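# What we're buying next year, and what we're not

December 2023

I spent most of the last month on a spreadsheet, so this post is mainly about money. A few people have asked how a small workshop like ours plans for robot equipment, and I have never written it down properly.

We are a small outfit. We have one arm, bought second-hand, and a bench that used to be in a school. The work is teaching the arm to do hand jobs by recording people doing them first. For 2024 I have a fixed amount to spend, agreed with Henrique Moreira, who holds the purse strings and reads every line. He sent my first draft back with the word "why" next to nine items. I took six of them out.

## The arm

The obvious thing to spend on is a second arm. I had a quote from Baltix in May for one of their smaller models and I have looked at it more often than I should. The price of the arm itself was bearable. The trouble was everything underneath it: the controller, the mounting plate, the safety stop, delivery, and a yearly service contract that you can decline in theory. Added up, the extras came to nearly half the price of the arm again.

I have put it off. Our present arm sits idle for long stretches while we sort out recordings, and a second one would sit idle next to it. If we get to the point where people are queuing for arm time, I will ask Baltix to quote again.

## The recording side

Most of next year's money goes here. What we are short of is good recordings of hands, and the equipment for that is cheap compared with anything that has a motor in it.

The current set-up is a band of printed markers round each wrist, with small units cabled back to the desk. We use it for drawing, folding, sorting and a few other table jobs. Drawing has been the most useful so far. A pen tip is a fussy thing to follow, and the other hand has a job to do as well, holding the paper, which people forget about when they plan these things.
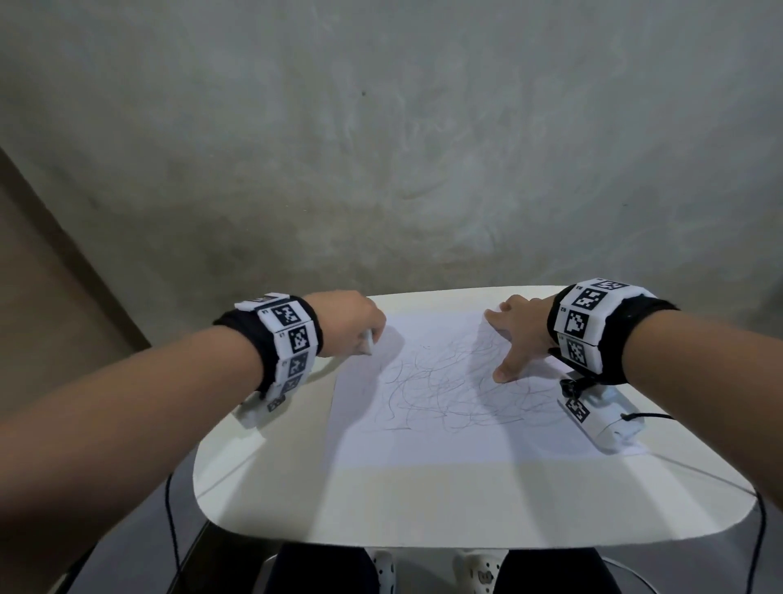 *Scribble work at the white table, pen in the left hand.*

Three lines in the budget come out of sessions like that one.

The first is wristbands. Fabric stretches with use, and once a band is slack the markers shift on the arm and the recording is not worth much. I had been treating the bands as something you buy once. They are going in as consumables from now on, alongside pens and paper. Cunha make ours to order and will do a batch of 24 at a better rate than we get buying in ones and twos. I have asked for two sizes this time. The present size is fine for me and too big for several of the people who come in to record.

The second is cables. I have set aside 500 pounds for cabling and fixings, and Henrique thought that was a typing error. It covers proper right-angle connectors, longer leads, clips for the edge of the table and a spare of everything. We lost two afternoons in May to one bad lead, and I would have paid a fair bit of that money on the spot to have them back. Going wireless was the other choice. I priced it and it would have meant replacing the units altogether, so it can wait.

The third is a table. The white one is a good height and the rounded corners are kind to forearms, but it is small. Anything bigger than a sheet of paper and a pair of arms and you run out of room. I want one wider table with a matt top, and I would rather buy it from an office clearance than from a lab supplier. The lab version costs several times more and I can't see what it does for the money.

## Software

We pay for one piece of software, Skelline, which turns the marker recordings into joint positions. The licence is per seat. We had three seats and used two, so that goes down to two in January. It is the easiest saving in the whole budget and I should have made it a year ago.

I also tried Drunden for storage and labelling. It was decent, but the price rises with the number of hours you keep, and we keep everything. A pair of large drives and a tidy folder system will do for now. The drives are in the budget. The tidy folder system is my job over the holidays.

## People's time

I left this out of last year's plan and it was the biggest mistake in it. Someone has to sit there and draw, or fold, or sort, and they need paying properly. I have budgeted for 40 sessions, with tea and travel on top. I have also put in time for checking the recordings afterwards, which takes me longer than making them does.

## Still undecided

- Whether to replace the desk lamp. The shadows of the forearms fall across the table and I would like softer light, but I haven't priced anything.
- Insurance. The present policy describes us as "light craft". I have a call booked.
- A second-hand gripper I have seen advertised. Henrique has written "why" next to it.

If you run something similar and have found a supplier of stretch fabric bands that hold their shape past a few months, please leave a comment. I need to confirm the order with Cunha before we close for the holidays.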